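Is oiling a butcher-block table every month really necessary?

mostly_maple
Monday, 7:12 pm
The shop that sold me my table says to oil it monthly, with their own oil, 55 bucks a can. I've had it two years and oiled it twice. No cracks, no cupping. Who came up with monthly?

virnach12
Whoever sells the oil. Same people who told my sister she needed a separate "board cream."

F. Juhl
Disagree. Mine split along a glue line the first winter I skipped it. Dry house, forced air heat.
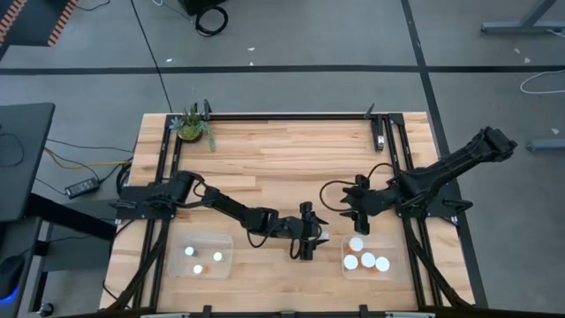
I went back to every month after that and it hasn't split again.

mostly_maple
One table, one winter. Could have been a bad glue joint from day one. Did you run a humidifier too?

F. Juhl
Yes, from January on.

virnach12
So which one fixed it?

F. Juhl
Fine, can't prove it. I'm still oiling mine.

lomport_dad
Plain mineral oil from the drugstore, when it looks dry. I wouldn't pay 55 for anything in a can.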